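3.2 Operator and Floor Requirements

The collection protocol used at the Tarkberg site separates requirements on the operator from requirements on the floor. Operator requirements are checked at the start of a session and again after any break. Floor requirements are checked once per session by the shift lead, who signs the record before the first episode is started.

Operators work with one hand-held gripper in each hand. Each gripper carries a marker cube, and the pose of the gripper is recovered from whichever faces of the cube are in view. The protocol therefore asks that sleeves end above the elbow, that nothing be worn on the wrist, and that both cubes be brought into the head view before the first contact with the object. An episode in which either cube is lost for more than 2 s is marked for review. It is not deleted at the time of collection, and the operator is not told to repeat it.

Garment tasks were the hardest to bring under a common rule. In an earlier revision of the protocol, adopted from the Estum guidelines, the operator was required to grasp cloth at a seam or collar. This was dropped after reviewers disagreed on what counted as a seam in crumpled items. The current rule states only that the two grippers approach from opposite sides and that neither passes behind the stand. Figure 4 gives a view of a bimanual approach to a cloth item on a coat rack. 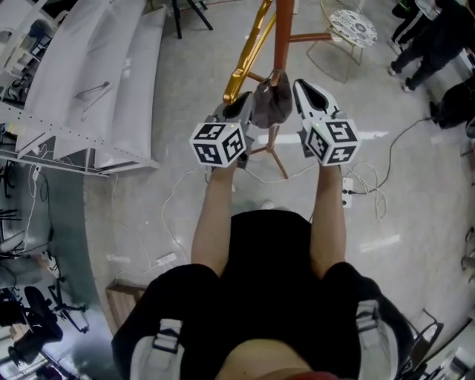 Figure 4. Head view during a garment task. Both grippers are at the cloth; a marker cube is visible on each. Power strips and loose cables lie on the floor near the base of the rack.

3.3 Cable and Clearance Rules

Cables on the floor are treated as a hazard to the operator first and as a source of visual variation second. With the arms extended and attention on the fingertips, the operator has little opportunity to look for foot placement. Cables such as those in Figure 4 fall inside what we define as the reach zone, the area an operator can enter by taking one step from the starting position. Under rule 7 of the protocol, cables in the reach zone are to be taped, covered, or routed behind the stand, and power strips are to be moved outside it. The legs of a tripod-base rack count as part of the object and are exempt.

People not involved in the episode may remain in the room but must stay outside the reach zone. Toma proposed a fixed distance, as in the Alvarado procedure, but this proved difficult to apply in rooms with permanent fixtures, and the zone was kept as the working definition.

3.4 Audit Procedure

Compliance was audited in November by two reviewers working independently from the head view alone. Each reviewer assigned one of 8 codes to every departure from the protocol. Disagreements were settled by Mircea Toma, who had not taken part in collection. Floor departures were coded separately from operator departures, so that an episode with sound gripper tracking could still be reported as out of compliance.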